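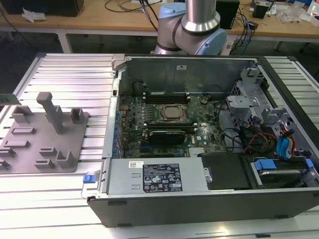 Dell tower shuts off after a few minutes, CPU heatsink already removed, what now?

Posted by Soswood in Desktops and Upgrades, 2023-08-31

I have an older Dell desktop that my daughter uses for school. For the last month it has been turning itself off. It would run fine for a while with just the browser open, but if she started a video call it would quit with no warning and no blue screen. The last reading I got from the temperature program before it went down was 82 degrees C.

I opened it up and took out the fan and heatsink. The CPU is still in the socket with the metal bracket closed over it, and I have not touched that. The power supply, the hard drive in the blue clips and the card in the expansion slot are all where they were.

What I want to know before I put it back together:

Do I need to take the CPU out of the socket to clean it, or can I clean the top where it sits?

How much paste do I use? The videos all say something different.

Is it worth changing the power supply at the same time? It is the original one and I have read that they cause shutdowns too.

I have rubbing alcohol, coffee filters and a tube of paste from a previous computer that I bought in December, not sure of the year. I would like to keep the cost down. If it needs more than a fan I will probably look for a used machine.

Rurnurden

Leave the CPU where it is. With the bracket closed you can clean the top of it just fine, and every time you open that socket you have a chance of bending a pin or getting paste in there. You don't need that.

Put a little alcohol on a coffee filter, not on the CPU directly, and wipe from the outside toward the middle. Old paste gets hard and may take 5 or 6 passes. Do the bottom of the heatsink the same way. When the filter comes away with no gray on it you are finished. Let both of them dry before you go on, ten minutes is plenty.

For the paste, a dot the size of a small pea in the center. Don't spread it. Set the heatsink straight down and try not to slide it or lift it again once it has touched. If you do have to lift it, wipe everything and start over. Then tighten the screws a couple of turns each, going corner to corner, until they stop. Most of the Dell ones have spring screws and they will stop by themselves.

As for the old tube, squeeze a bit onto a piece of cardboard first. If it comes out smooth and even, use it. If you get oil first and then something crumbly, throw it out. A new small tube is cheap.

While you have it open, blow the dust out of the heatsink fins. Hold the fan blades still with a finger when you do it. My bet is that the fins were packed and that was most of your trouble. Also check that the fan plug goes back on the header marked for the CPU fan. If it isn't plugged in there, a lot of Dells will stop at startup with a fan error.

Karamanlidis

just buy a new one. those old dells are not worth the time, you can get a refurb with an SSD for not much. or at least put an SSD in it, the hard drive is the slow part

Imani Mwakalinga

Rurnurden has the cleaning part right, so I will only answer the power supply part.

I would not change it yet. A bad supply and an overheating CPU can both turn the machine off with no warning, but you have a high temperature reading right before it happened, and it happened under load. Fix the heat first and run it for a week. If the temperature stays down and it still shuts off, then look at the supply.

If you do get to that point, check what you are buying. Many Dell desktops don't take a standard ATX supply. The size can be different, and on some of them the plug for the motherboard is different too. Read the label on the one you have and search for the Dell part number on it. Used pulls from the same model are usually the cheapest way to go. I paid more for an adapter cable once than the used supply would have cost me.

Unplug it from the wall before you do any of this, and hold the power button in for a few seconds after. Do not open up the power supply itself, even if it is dusty. Blow air through the vents from the outside.

Two other things to look at before the side panel goes back on. Push on both ends of the SATA cables, the blue ones, because they get bumped loose easily when you are working in there and then you get a "no boot device" message. And make sure none of the wires can get into the fan. I tuck mine under the edge of the drive cage — a zip tie works if they won't stay.

Soswood

Thanks. The old tube came out oily so I ordered a new one. I will leave the supply alone for now. The fins were full of dust on the side facing the fan, I had only been looking at the other side. Will post the temperatures when it is back together.

Zososia

Same shutdowns on mine, following this. Did you have to reset anything in the BIOS after?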